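March, a little before seven in the morning

Up early again. The bedroom was still dark and I didn't turn on the big light. I have been putting off the bedding for too long, and today I decided to get it off my list before breakfast.

The leaf set is the one I bought with Mom's gift card from Gendorwood, and I still like it, but it creases if you so much as look at it.

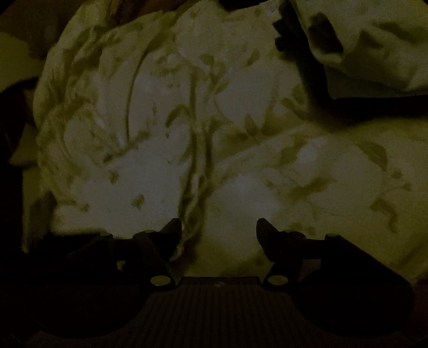
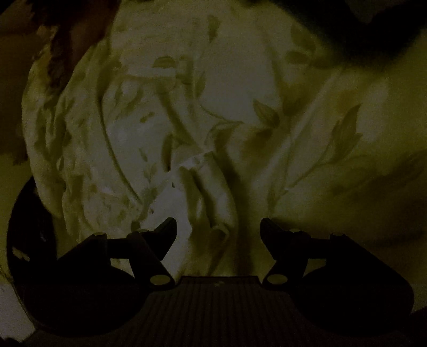
All creases, both of them.

Sandra Whitlock wrote back within the hour, after I complained to her about the ironing. She says to stop ironing altogether. Her way is to take everything out of the dryer while it is still a little damp, put it straight on the bed, and let it finish there with the window open. She did this all last winter and says the only thing she ever irons now is pillowcases. She also thinks I use too much detergent and that it leaves the cotton stiff. I told her I follow the line on the cap. She told me the line on the cap is for people with muddy children.

I may try half a cap.

The other question is whether to keep the duvet at all. It has gone lumpy at one end and thin at the other, and shaking it by the corners only helps for a night or two. Cecilia Kyei has offered me her spare, a Claronell she never took to, but it is a size bigger than mine and would hang on the floor on the window side. The cover wouldn't fit it either. I'd be stuffing a big duvet into a small cover every other week, and I do enough wrestling with the one I have. I said I would think about it.

Things to do before the weekend:
Sew the button back on the bottom of the cover
Look for the second flat sheet (hall closet, behind the towels?)
Take the old blanket to the shelter
Ask Cecilia for the measurements of hers

Electric bill came, 470 kilowatt hours for the month, which is higher than last time. I blame the dryer. Sandra's method would help with that too, I suppose, if the damp part doesn't bother me. I don't like getting into a bed that feels cool and clammy — she swears it's dry by lunch.

Read two chapters over coffee. Eggs, toast, the last of the plum jam. Need jam.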